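Why Does Salt Disappear in Water?

Stir a spoonful of salt into a glass of warm water and keep stirring for a minute. The salt seems to be gone. The water looks the same as it did before. But take a tiny sip and you can taste the salt right away, so it must still be in there.

When one thing mixes into another so well that you can't see it anymore, we say it has dissolved. The mixture you get is called a solution. Salt water is a solution. So is sugar stirred into tea.

What is happening to the salt?

A grain of salt is a crystal. If you look at one through a magnifying glass, you will see that it is shaped a bit like a box, with flat sides. Each grain is built from a huge number of very tiny particles packed together in neat rows.

Water is made of tiny particles too, called molecules. They are always moving, even when the water looks still. When you drop in a grain of salt, the water molecules crowd around it and pull the salt particles away from the outside of the crystal, then from the layer underneath, until there is no crystal left. The salt particles spread out through the whole glass. They are far too small to see one by one.

Does everything dissolve?

No. Sand doesn't dissolve in water. You can stir it all day and it will sink to the bottom when you stop. Flour doesn't dissolve either. It makes the water cloudy, and if you leave the cup alone for a while, much of the flour settles. Cooking oil floats on top of the water and stays there.

Sugar and salt both dissolve well. Baking soda dissolves too, but you can't fit as much of it into the same amount of water.

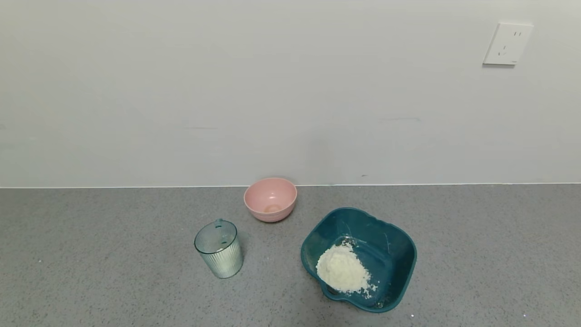
Hot water usually dissolves a solid faster than cold water does. The molecules in hot water move more quickly, so they bump into the crystals more often. Stirring helps as well. It carries fresh water to the crystals and moves the salty or sugary water away. Small grains dissolve faster than big lumps, which is why a sugar cube takes longer than a spoonful of loose sugar.

There is a limit, though. If you keep adding salt to a glass, sooner or later the extra salt will just sit on the bottom. The water is holding as much as it can. Scientists call this a saturated solution.

Getting the salt back

You can get dissolved salt back by letting the water evaporate, which means it turns into a gas and drifts off into the air. The salt can't do that, so it stays behind.

Bujar Angelovski teaches science at the Hendach school, and his class does this every November. If you want to try it at home, you will need:

200 milliliters of warm water from the tap
5 teaspoons of salt
a spoon
a wide, shallow dish

Stir the salt into the water until you can't see any more grains. Pour a thin layer into the dish and put it on a sunny windowsill. Look at it once a day, and don't move it if you can help it. In Bujar's classroom the dishes take about 8 days to dry out. Yours may be quicker if the room is warm, or slower if the air is damp.

When the water is gone, there will be a white crust in the dish. Look at it with a magnifying glass. Salt that dries slowly often makes bigger crystals than salt that dries fast, and some of them may have square corners.

People have made salt from seawater in this way for thousands of years. They let the sea into shallow ponds, close off the ponds, and wait for the sun and wind to dry them. Then they rake up the salt.

Words to know

Dissolve: to mix into a liquid so completely that the pieces can't be seen.
Solution: the mixture made when something dissolves.
Saturated: holding as much of a dissolved substance as it can.
Evaporate: to change from a liquid into a gas.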